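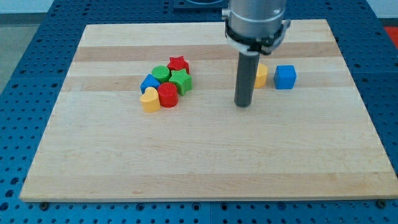 How should a laminated wooden board be looked after if it spends its life on a workbench and never sees food? Oil it twice a year, on both faces, and keep it flat.

Most of the advice on boards is written for kitchens, where the problem is washing up. Mine is used as a loose work surface for small jobs: deburring printed parts, gluing, sorting, cutting the odd bit of card. It gets no hot water and very little knife work. What it does get is fine plastic dust, drips of adhesive and a garage that swings from damp to very dry between October and May.

I have now had the same board for two winters. These are my notes on it, mostly so that I don't have to work it all out again.

## Movement

A board glued up from strips moves mainly across the width of the strips and hardly at all along them. Mine was 432 mm on the long side when I bought it and it is 432 mm now. The short side changes by 2 mm over the year, which I measured with a steel rule at the same end each time. That does not matter for a loose board. It would matter if I had screwed it down, and I nearly did.

Cupping is a separate problem. The first winter I oiled the top face only, on the theory that the underside was out of sight. By January the board rocked when pressed at a corner. I oiled the underside, stood the board on its edge for a week with air on both sides, and most of the cup came out. The rest went by spring.

## Oil

Plain mineral oil is fine. I used the Wendier one first, then the Cerkia one, and could find no difference except that the Wendier bottle has a better cap. A 500 ml bottle will outlast my interest in the subject.

Method:

1. Scrape off any glue with a cabinet scraper, held low, along the strips.
2. Wipe with a barely damp cloth and let the board dry overnight.
3. Apply oil with a rag, both faces and all the edges. End grain takes far more than the faces.
4. Leave for 20 minutes and wipe off everything that has not soaked in.
5. Stand on edge until the next day.

Step 4 is the one I used to skimp. Oil left sitting on the surface holds dust, and red plastic dust in particular shows up badly on pale wood.

I tried a wax finish from Kavport over the oil. It looked good for a month. Parts then slid about on it more than I liked, particularly anything with a flat base, so I took it off with white spirit and have not gone back.

## Glue

PVA comes off oiled wood with a fingernail if left to cure fully. Superglue does not. It needs the scraper, and it usually takes a little wood with it. For superglue work I now put down a sheet of baking parchment, which costs next to nothing and can be thrown away.

## On the pegboard

The board lives on top of a perforated table. The holes are good for hanging things and poor for everything else, as small screws find them at once. A solid board on top fixes this, but it also blocks the air underneath, so I lift it off when I finish for the day and lean it against the wall. Four thin cork pads would do the same job. I have a packet of them from Amissah and have yet to stick them on, partly because I like being able to use either face.

Next oiling is due in October. I will measure the short side again then and add the figure to the end of this post.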